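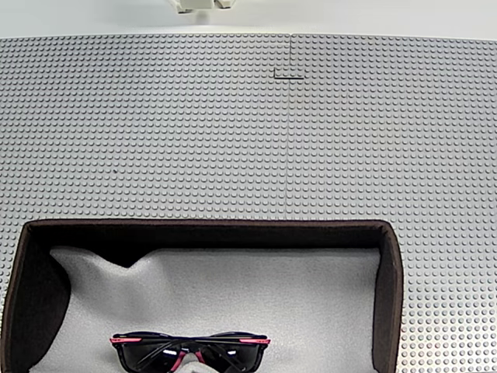
Home | News | Standards | Downloads | Contact

Ritel publishes bench practice code for gripper handling trials

3 min read

BRATDALE, August — Ritel has published a code of practice for laboratories and workshops that run handling trials with robot grippers on everyday objects. The code, titled Bench Practice for Handling Trials, sets out how a work surface should be laid, how objects should be placed and recorded, and what has to be reported when results are passed to another site. It applies from the start of the next reporting period and replaces the guidance note that Ritel members have used until now.

The code was drafted at Ritel's Bratdale site with the automation supplier Momitz and the test house Tôn. A draft was tried at 4 sites over the spring. The sites ran 3000 trials between them under the draft rules and returned 234 written comments, most of them on surface layout and on the wording of the reset procedure. All comments and the drafting group's replies are included in an annex.

Scope

The code covers fixed benches at which one gripper works on small household and personal items. Spectacle cases, cups, tools, packaging and folded cloth all fall within it. Mobile platforms and benches shared with a human operator during motion are outside its scope. The code does not replace the risk assessment that each site must carry out for its own machinery, and nothing in it should be read as a safety approval.

Main requirements

The code has 6 parts. Part 1 deals with the work surface. Studded baseplates, plain boards and mats are all allowed, but the type and colour must be stated in the trial record. Where two plates are laid side by side, the joint must be checked at the start of each shift. Any step or offset at the joint must be noted, and the same plates must be kept in the same order until the series is finished. Loose debris is to be cleared before the first trial and after every change of object.

Part 2 covers open containers. A case or box with a lid or flap must be recorded as open, part open or closed at the start of the trial. Soft linings are to be left as they lie unless the trial plan says otherwise. Sites may not flatten a lining or move a cloth between trials in one series and leave it alone in the next. If the container holds a second object, the position of that object is recorded separately, using the back wall of the container as the reference line.

Part 3 sets the rest position. The gripper must start each trial empty and clear of the object, and must return to the same position afterwards. The distance is left to the site, but it has to be written down and kept constant within a series.

Part 4 concerns glossy, dark and tinted items. Reflections from overhead lighting were the subject of many of the comments received, and the draft rule has been tightened. Lighting must now be fixed for the length of a series, and blinds or shades may not be adjusted part way through. A series that is interrupted by a lamp failure is closed and reported as two series.

Part 5 covers resets by hand. The person resetting the bench must stop the arm, confirm the stop, and only then reach over the surface. Trials restarted without a confirmed stop are void — they must still be reported, with the reason given.

Part 6 sets out reporting. Failed, void and abandoned trials are to be listed alongside successful ones. Success rates given without the number of void trials will not be accepted for comparison between Ritel members.

Changes from the draft

The draft asked for a new surface whenever a mark or scratch was found. Sites reported that this was costly and made little difference to results, and the published text asks only for the mark to be recorded. A proposed limit on the depth of open containers has been removed. The definition of "at rest" has been moved from the annex to the main text, and the trial record sheet has been cut from two pages to one.

Availability

The code can be downloaded free of charge from the Ritel standards page, together with the record sheet and the annex of comments. Printed copies are available to members from the Bratdale office. Momitz will supply the record sheet as a template within its own bench software. Tôn will accept trial records in the new format from the date the code applies, and will continue to accept the old format for any series already under way.

Comments on the published text may be sent to the Ritel standards desk at any time and will be held for the first review.

Shares: 6 | Comments: 4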